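Die Tüte nach dem Einkauf

Ein Gespräch über das Auspacken, über Körbe und über eine Tapete
Wendby, 17. Januar

Sie möchte in diesem Text nicht mit Namen stehen, das war ihre einzige Bedingung. In Wendby kennt man sie sowieso, denn sie gibt dort seit vier Jahren Kurse für Menschen, die zum ersten Mal einen eigenen Haushalt führen. Es sind junge Leute nach der Ausbildung dabei, aber auch Witwer, die vorher nie eingekauft haben. Ich selbst bin vor langer Zeit aus einem anderen Land nach Sarnden gekommen, und ich habe mich gefragt, ob man das Auspacken einer Einkaufstüte wirklich lernen muss.

„Man muss es nicht lernen, man kann es auch jeden Tag falsch machen“, sagt sie und lacht. „Die meisten stellen die Tüte in die Küche und ziehen die Schuhe aus. Und dann klingelt das Telefon. Am Abend steht die Tüte noch immer da und die Butter ist weich.“

Wir trinken Tee in dem kleinen Büro neben dem Kursraum. Auf dem Tisch liegt ein Heft, in das sie ihre Beobachtungen schreibt. Zum Beispiel steht darin, dass die Teilnehmer fast immer zuerst das herausnehmen, was oben liegt. Mir kommt das natürlich vor. Sie ist anderer Meinung.

„Was oben liegt, ist meistens etwas Leichtes, eine Packung, die keinen Schaden nimmt. Das Obst ist nach unten gerutscht. Ich sage immer: Macht die Tüte zuerst weit auf und schaut hinein. Das dauert keine Minute.“

Über die dünnen Plastiktüten hat sie lange nachgedacht. In ihren ersten Kursen hat sie nur Stofftaschen erlaubt, weil sie ein gutes Beispiel geben wollte. Aber die Teilnehmer kamen vom Markt in Drevau und brachten mit, was man ihnen dort gegeben hatte. „Dann übt man eben mit dem, was kommt“, sagt sie. Eine dünne Tüte hat nach ihrer Meinung auch einen Vorteil: Sie ist etwas durchscheinend, man sieht schon von außen, wo eine Frucht gegen das Plastik drückt. Eine Stofftasche steht schöner, aber sie verrät nichts. Zu Hause benutzt sie trotzdem Stoff. „Und ich habe Tüten in einer Schublade, wie alle Menschen. Ich will darüber nicht sprechen.“

Ich frage, was nach der Tüte kommt.

„Der Korb!“ Die Antwort kommt sofort. Für Obst und Gemüse, das nicht in den Kühlschrank gehört, empfiehlt sie einen Korb mit vielen Löchern, so dass die Luft von allen Seiten hineinkommt. Das Material ist ihr nicht wichtig. Früher hatte sie Körbe aus Weide, die sehr schön waren, aber sie konnte sie schlecht reinigen, und in den Ritzen blieben Zwiebelschalen. Jetzt nimmt sie Plastik, weil man es unter den Wasserhahn halten kann. Grün gefällt ihr am besten. Einen besonderen Grund dafür nennt sie nicht.

Der Korb soll neben der Tüte stehen, bevor man anfängt. Diesen Satz wiederholt sie in unserem Gespräch mehrmals. Viele Menschen räumen nämlich den ganzen Einkauf auf die Arbeitsfläche und suchen erst dann einen Platz. „So hat man alles zweimal in der Hand. Und wenn die Küche klein ist, hat man bald keinen Platz mehr für die Hände.“

Mit kleinen Küchen kennt sie sich aus. Ihre erste Wohnung in Sarnden hatte eine Arbeitsfläche, auf der ein Schneidebrett und ein Wasserkocher nicht zusammen stehen konnten. Sie wohnte dort 15 Monate und sagt, dass sie in dieser Zeit mehr über Ordnung gelernt hat als in allen Büchern.

Dann kommen wir auf die Muster zu sprechen, und hier wird sie lebhaft. Sie liebt Terrazzo, also diese unregelmäßigen Stückchen auf hellem Grund. Für ihre eigene Küche wollte sie zuerst einen richtigen Terrazzoboden. Die Firma Gallardo schickte ein Angebot über 807 Euro nur für die Vorarbeiten, danach hat sie sich für eine Tapete entschieden. Weiß, mit Schwarz, Senfgelb, blassem Rosa und hellem Grau, das ist für sie die richtige Mischung. Und am Boden Marmor? „Wenn es nur ein Marmormuster ist, gern. Den echten muss man pflegen, und ich pflege schon genug.“

Ich wende ein, dass ein so unruhiges Muster vielleicht müde macht, wenn davor noch der ganze Einkauf steht. Sie denkt darüber nach. Es kann sein, sagt sie dann, dass man kleine Dinge vor so einer Wand schlechter findet, einen Knopf oder eine Knoblauchzehe. Für eine Tüte und einen Korb sieht sie kein Problem. Außerdem bemerkt man einen Spritzer Tomatensoße nicht sofort, und das hält sie für einen ehrlichen Vorteil.

Im März beginnt der nächste Kurs. Er findet wieder in Wendby statt, und das erste Treffen gehört ganz dem Einkauf. Jeder soll eine Tüte mitbringen, und darin sollen mindestens 300 Gramm Obst sein. Warum genau diese Menge? „Weil sonst jemand mit einer einzigen Kirsche kommt. Das ist schon passiert.“

Zum Schluss möchte ich wissen, was sie selbst zuletzt eingekauft hat. Sie muss lange überlegen. Brot, sagt sie, und Zitronen, und dann noch etwas, das sie vergessen hat und das wahrscheinlich noch in der Tasche liegt. 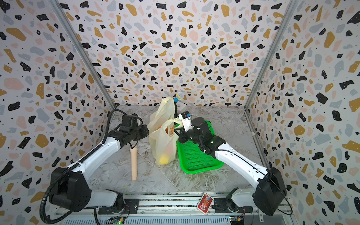 Eine Leserin aus Drevau schreibt dazu, sie habe es mit dem Korb neben der Tüte eine Woche lang probiert und es gehe wirklich schneller, nur die Bananen lege sie weiterhin extra, weil sie im Korb bei ihr immer Druckstellen bekämen. Ob man im März auch ohne Anmeldung kommen könne, wolle sie noch wissen.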